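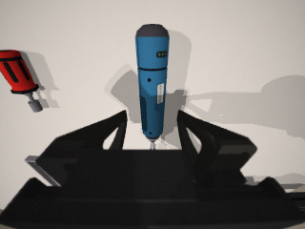

Good evening. I teach the after-school robotics club at Gatel, and I have roughly 17 minutes, so I will go straight to what we did this year. The club built a tool-sorting task in a simulator we call Gesten. The arm has to pick up a hand tool from a table and put it in the right bin. We started with screwdrivers because every student has held one. With the blue one near the center, the gripper is open with a finger on either side of the narrow end, and neither finger is touching it yet. That is the point where most student programs went wrong, so I will spend most of my time there.

(Pause. Check that the back row can see.)

Why a simulator. We have one real arm and two sections of students. In the first term, people spent most of the hour waiting for a turn. With Gesten they can all run their own copy on the school laptops. A bad move costs a reset and no parts.

What the students write. Each team of 3 gets the position of the tool and the angle it is lying at. They write the approach, the close and the lift. The sorting part came later, and two teams never got to it. I still passed them.

The close. The first programs all sent the gripper to the middle of the tool and shut it. With a screwdriver, the middle of the whole length and the middle of the handle are different places. If you grab near the thin end, the heavy end swings down on the lift. One team, Cocco, moved their grip point up the handle by trial and error and wrote down every try in a notebook. I asked the other teams to keep a notebook after that.

The angle. The red tool at the left is tilted, and the blue one is almost straight up and down. A program that only works for a straight tool is easy to write and passes the first test. For the second test we turn the tools. Expect complaints. Give that test early, in week 4 if you can. I gave it too late and the last sessions were rushed.

Shadows. Once students add vision, some programs will outline the shadow together with the tool, and the grip point drifts to one side. We let them turn the shadows off to find the bug, then they had to turn them back on before it counted.

(Skip this next part if short on time.)

Grading. I grade the notebook and the second test. I do not grade speed. The team called Zalero had the slowest arm in the room and the fewest drops.

Next year. We start again in August. I want a session on the real arm much sooner, even a short one, so they see how a plastic handle slips in the fingers. The simulator is too kind about that.

The worksheets and the test setups are on the club page. Take them and change whatever you like. I can take questions now.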